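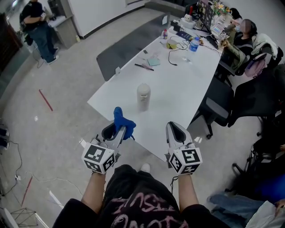

표은결 | 대중음악 항목 담당 필자

재신(Jasine)은 4인조 혼성 팝 그룹이에요. 표기가 '자시네'로 된 글도 꽤 보이는데, 멤버들이 방송에서 늘 '재신'이라고 소개하니 저도 그렇게 씁니다. 소속사는 플렐틴(Pleltine)이고, 팬들 사이에서는 노래만큼이나 앙코르 때문에 유명하죠(저도 그거 보러 갔다가 팬이 됐어요!).

데뷔 초에는 작은 클럽 공연이 대부분이었어요. 그러다 1월에 낸 싱글 〈펫스리(Phetsri)〉가 라디오에서 뒤늦게 인기를 얻으면서 이름이 알려졌고요. 후렴이 한 번 들으면 며칠은 입에 붙어 있는데, 정작 가사에는 제목이 한 번도 안 나와요. 두 번째 정규 음반은 2021년 4월 23일 금요일에 나왔습니다. 수록곡이 17곡이나 돼서 좀 길다는 평도 있었지만, 저는 뒷부분의 느린 곡들이 더 좋더라고요. 건반이 앞으로 나오고 기타는 거의 숨어 있는 편곡이라 첫 음반과는 꽤 다르게 들려요.

발매 기념 공연은 가키스(Gakis) 홀에서 열렸고 약 1845석이 다 찼습니다. 앙코르 곡을 미리 정하지 않고 객석에서 제일 크게 들리는 제목을 부르는 방식이 이때 자리를 잡았어요. 덕분에 한동안 묻혀 있던 초기 곡이 갑자기 튀어나오기도 하고, 가사를 잊어버려서 관객이 대신 불러 주는 일도 생깁니다. 공연 실황 음반은 따로 없어서 이 부분은 방송 출연분과 팬 후기를 참고했어요.

음악은 보통 신스팝으로 분류하지만 초기 곡에는 포크 느낌이 많이 남아 있어요. 처음 듣는 분이라면 〈펫스리〉부터 듣고 첫 음반으로 거슬러 올라가는 순서가 제일 편할 거예요.

관련 항목
플렐틴 소속 음악가 목록
펫스리 (싱글)
가키스 홀
앙코르 (공연)
혼성 그룹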